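# Gremolel School Records Case 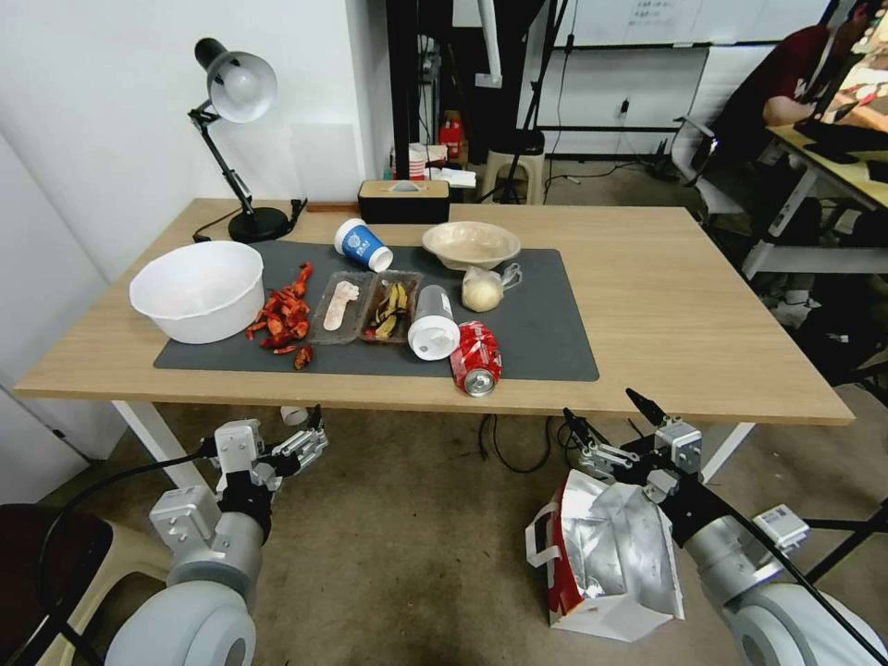 The **Gremolel School Records Case** (formally *Sinaga v Gremolel School Board*) was a civil action over the disclosure of pupil counselling records to a parent without the pupil's consent. It was brought by Nadhirah Sinaga, then a sixth-form pupil, against the board that ran the secondary school in the town of Gremolel. The case was heard at first instance by the Brikska District Court and on appeal by the Brikska Court of Appeal. It is cited mainly on two points: the age from which a pupil may control access to confidential notes, and the status of a school handbook as a source of legal duties.

## Background

The school kept two sets of files on each pupil. The general file held attendance, marks and reports, and was open to parents on request. The counselling file held notes of meetings between the pupil and the school counsellor. Under the handbook then in force, counselling files were "held in confidence save where the safety of the pupil or another person is at risk".

In October of her final year, Sinaga attended a series of meetings with the counsellor, Intan Gunawan. The notes were typed into the school's records system, known as Tillow, which the board had bought two years earlier. Tillow allowed staff to mark an entry as restricted. Gunawan's entries were marked in this way, but the setting blocked only viewing on screen and did not remove the entries from printed copies of the full record.

A relative of the pupil later asked for a copy of the general file. The school office printed the full record, which came to 300 pages and included the counselling notes. Sinaga learned of the disclosure when the contents were raised with her at home. She complained to the head teacher, Ikhsan Ismail, who accepted that the notes had been sent but took the view that a parent or guardian was entitled to them in any event.

## Proceedings

### First instance

The claim was filed on two grounds. The first was breach of confidence. The second was breach of the Pupil Records Code, which applied to all publicly funded schools in the district. The board denied both. It argued that a pupil still in full-time schooling had no right of confidence against a parent, and that the handbook was a statement of practice with no legal force.

Judge Kurniawati Kwok found for the board on the first ground and for the claimant on the second. She held that the Code required a school to review a file before release — a step which had plainly been missed — and that the failure was a breach whether or not the parent might have been entitled to some of the contents. Damages were set at 1,075 crowns. No order was made on the handbook.

### Appeal

Both sides appealed. The Court of Appeal dismissed the board's appeal and allowed the claimant's in part. Its main findings were:

- A pupil aged 16 or over who is able to understand the nature of counselling may hold a right of confidence in the notes, including against a parent.
- The right gives way where there is a real risk of serious harm.
- A handbook issued to all pupils may be used as evidence of the terms on which information was given, although it does not create a contract.
- A fault in a records system is no defence where the school had the means to check the printed copy.

The award was raised to 1,648 crowns. The board was ordered to pay costs.

One member of the court, Judge Tirta Chin, dissented on the first point. In his view the age limit had no basis in the Code and should have been left to the legislature. He agreed with the result on the ground that the review had not been carried out.

## Effect

The board withdrew the handbook and issued a new one, in which the section on counselling was rewritten to follow the wording of the judgment. General and counselling files were placed on separate systems, and requests for copies had to be approved by a named member of staff. Other boards in the district made similar changes, though not all adopted the age limit in the same form.

The Code was later amended. The amended text places a duty on schools to tell a pupil aged 16 or over before any counselling note is released, and allows five school days for an objection. It does not state what a school must do if the pupil objects and the parent maintains the request. This gap has been dealt with case by case.

## Commentary

Writers on education law have generally accepted the ruling on review before release. The ruling on confidence has been more disputed. Critics have argued that it leaves counsellors to judge a pupil's understanding without guidance, and that the exception for serious harm is too loosely drawn. Supporters have replied that the same test has long been used in medical settings.

The treatment of the handbook has been applied outside the field of records, chiefly in disputes over exclusion and school uniform.

## See also

- Breach of confidence
- Parental access to school records
- Pupil Records Code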